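Pruka on the kitchen table: pictures from the software side

4 Sep 2020

Hello again! A few of you asked for less maths and more pictures after my last post, so I'm meeting you halfway (one picture, and a bit less maths). Pruka is the planner that Titilayo Haruna and I have been writing since last November. It takes whatever the perception side thinks is on the table and works out how two arms can get at it without tangling themselves up. Hendrik Mtshali looks after the low-level control, which we call Skesance for reasons lost in a very long email thread.

Two arms, one planner
We started by planning each arm separately and letting them take turns, and it was dreadfully slow. One arm would sit there like a person waiting for the bathroom. Now both go into the same search, and if the paths come too close the planner stretches one of them out in time before it thinks about changing the route. Titilayo's idea, and much nicer than mine. 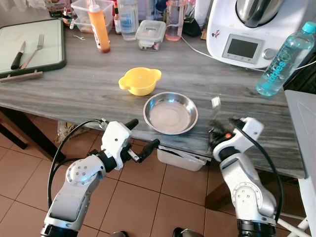 Clear things are still my favourite headache. A depth camera looks at a drinking glass and mostly reports the table behind it, so for ages Pruka would cheerfully plan a path straight through one. Funmilayo Effiong now runs a separate outline detector on the colour image and hands me a rough cylinder, a bit fatter than the real thing, and I plan around that. Once a glass is in the gripper the cylinder gets attached to the arm and travels with it. I forgot that step for an entire week — sorry, Funmilayo.

Shiny bowls are nearly as bad. Steel throws the lights back and the depth map fills up with little spikes, which the planner used to treat as real obstacles. We throw away any spike that doesn't survive five camera updates. The plastic bowls have never given us any bother at all, bless them.

Clutter and the back row
I keep the back of the table full on purpose. Bottles, tubs, kitchen machines, the lot. Tidy tables make planners look clever! Our log has 3,081 planned reaches in it so far, and 247 of those came back with no path found. Ifeanyi Obi went through the failures and reckons about 70 were the planner being too scared of cables, which we model as fat sausages. Thinner sausages are coming in the next release.

Still on the list
Handing things from one arm to the other, and replanning halfway through a move without that horrid little jerk. Hendrik says the jerk is my fault and I say it's Skesance. Sioned Price has offered to look at the timestamps and settle it, so I'll post her plots when I've got them.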